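Chapter 4

Cloth That Drinks: Towels, Loops, and the Business of Getting Dry

In this chapter
How plain weave, waffle weave, and terry differ
Why cotton takes up water and polyester mostly doesn't
What fabric weight tells a buyer, and what it leaves out
How washing changes a towel over its life
Reading a care label

Key words: absorbency, ground warp, pile warp, wicking, selvage, fabric weight, lint, finish

Before you read any further, go and get a towel. I mean it – a bath towel, a dish towel, the old one you keep for the dog, whichever is closest. Every spring I start this unit with the same request, and every spring half the class comes back with something they have owned for years and never once looked at. We look at shirts. We look at curtains, if we happen to be paying for them. A towel we simply reach for with our eyes shut, and then we hang it up (or we don't) and think no more of it until the next morning.

Spread it out flat on a table and turn up one corner so you can see both sides. Run your thumb one way along it and then the other. Is it smooth on both faces, or looped on both, or looped on one and clipped short on the other? Find the two long edges, which were the edges on the loom, and the two short ones, which were most likely cut and hemmed afterward. If there is a stripe, work out whether it runs the long way or across. A stripe that runs the long way was usually set up in the warp before a single row was woven. One that runs across was put in by the weft as the cloth grew. Weavers plan the first kind on paper and can change their minds about the second kind right up to lunchtime.

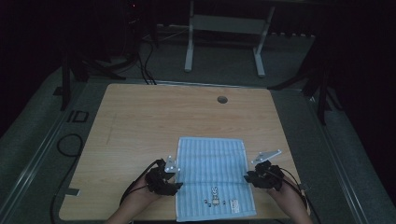

Keep your towel beside you through the whole chapter, because we will come back to it several times, and by the end you should be able to write a fair half page on how it was made. You will also want a drinking glass, a teaspoon, and a little patience, which is the one piece of lab equipment this department has never been able to order.

Now, a word about how people managed before all this. For most of history a drying cloth was a flat piece of linen or cotton, woven in the plainest way there is, over one and under one. It did the job slowly. Flat cloth has only so much surface, and once that surface is wet the rest of the work is done by moving to a drier patch. If you have ever dried a big family's dishes with one thin dishcloth, you know the feeling of hunting for that last good corner.

Two ideas improved matters. The first was to give the cloth hills and valleys, and that led to the honeycomb and waffle weaves still found in kitchens. The second was the loop. A loop of yarn standing up from the cloth offers water its whole length, front and back, and hundreds of loops set side by side offer a great deal of room in a very small space. Cloth with loops like these is called terry, and it needs two sets of warp threads. The ground warp is held tight and makes the flat base. The pile warp is let out loosely, so that when the weft rows are pushed up together, the extra length has nowhere to go but outward.

4.1 Where the water goes
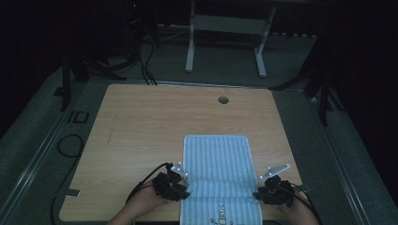
By Virgilio Marquez
Household Textiles, Sutwood Evening College
Revised 30/01/2024

Let us start with a single cotton fiber. Under a microscope it looks like a flattened ribbon with a twist in it, a bit like a drinking straw that somebody has sat on. Cotton is nearly all cellulose, and cellulose and water get along very well. Water clings to the outside of the fiber, and some of it goes inside too, so that the fiber swells. Polyester fiber takes in hardly any. A polyester cloth can still dry a countertop nicely when the fibers are very fine and close together, but then the water is being held between the fibers and very little of it within them.

Between the fibers is where wicking happens. When two surfaces sit close together, water will creep along the gap, even uphill. You can watch this for yourself. Fill the glass halfway, hang one corner of your towel in it, and leave it there while you read the next page. The damp line will climb well above the water. Thin, tightly twisted yarns tend to feel firm and hold their shape, while soft, loosely twisted ones leave more space for water and are usually kinder to the skin, though they snag more easily and shed more lint. Most towels are a bargain struck somewhere between the two.

When I was starting out I spent a season at the Hirnberg mill, in the finishing room, and what surprised me most was how badly a new towel behaves. Straight from the loom the yarn still carries sizing, a starchy coating that keeps the warp threads from fraying as they rub. Sized cotton sheds water like a raincoat. The cloth has to be washed out before it will drink, and then, at many mills, a softener is put on so it feels pleasant in the store, and the softener gets in the way all over again! So when a friend tells you that their lovely new towels just push the water around, you can tell them to wash the things two or three times and be patient.

4.2 Weight, and what the numbers mean

Towels are sold by weight for their size, written in grams per square meter. A light kitchen or gym towel might come in well under half the weight of a heavy bath towel at 800 grams. Heavier towels have longer loops, or more of them, or thicker yarn, and they hold more water before they feel wet. They also take far longer to dry on the rail, and in a small bathroom with a poor window that matters more than most shoppers expect. My own mother would not have a heavy towel in the house. She said they never dried from Friday to Monday, and she was right about that bathroom.

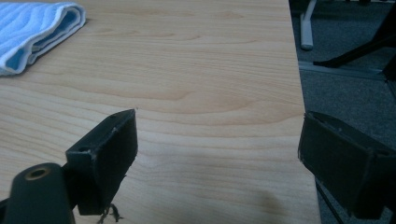 A weight figure says nothing about how well the loops are anchored. For that, take hold of one loop between finger and thumb and give it a gentle pull. In well-made terry the loop resists, because three or more rows of weft are beaten up tightly behind it. In poorer cloth it slides, and the loop beside it shrinks to make up the length. Never cut off the whole towel for one bad loop. Snip the long loop level with its neighbors and carry on, as terry does not run the way a knitted stocking does.

Hems deserve a look as well. Count the stitches in an inch if you like (my evening students groan at this, and then get rather competitive about it). Check that the corners are back-stitched, and that any trim has shrunk at the same rate as the body. A puckered band across the end of a towel nearly always means the two were made from different yarns and parted company in the first hot wash.

Try it yourself

You will need two towels of different ages, a teaspoon, water, and a clock with a second hand.

Lay the first towel flat. Let one teaspoon of water fall on it from just above the surface and time how long it sits before it sinks in. Do this in three different places and write down all three times. Repeat with the second towel. Then wash both without softener, dry them fully, and do the whole thing over again. Keep your notes, as you will want them in Chapter 6 when we reach detergents.

For the class swatch book, cut a square from a worn-out towel you can spare, label it with its fiber and weave, and bring it in by the first week of April. The Ackah swatch collection in the library has 46 terry samples mounted on cards, and you may handle every one of them. Please put them back in order.

In the next section we turn to the care label, and to the question of why line-dried towels go stiff.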